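Notebook - grasp rules, sim side
7 September 2026

Spent the morning going over the house rules for simulated grasps with Themba, and wow, we had let them get sloppy! The old sheet said a grasp counts if the object "stays in the hand," which everyone read their own way. Bheki was passing anything that survived the lift. I was holding out for a shake as well (guess whose numbers looked worse).

So the new wording, until Annatjie signs off on it: both fingers in contact before any lift, hold for 15 seconds, then the shake, then log it. No resetting the object by hand between tries unless you write down that you did. And please, save the seed with the run - I lost 23 runs from the Driltcombe batch because I hadn't, and that was all me.

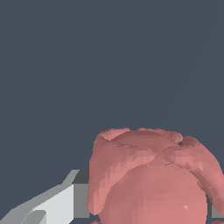 The other thing we argued over was mesh quality. Themba wants the collision shape checked against the visual one before anybody trusts a contact reading, and I've come around to that. Soft-looking, lumpy stuff is the worst for it. We'll cap collision meshes at up to 1,000 faces for now and note any that need more.

Also, finger force limits go in the config file, never in the script. Gert found two scripts on Cele with their own limits buried in them, grr.

To do: rerun the plush set under the new rules, ask Mbali if Futero can store the seeds automatically, fix the typo in rule four.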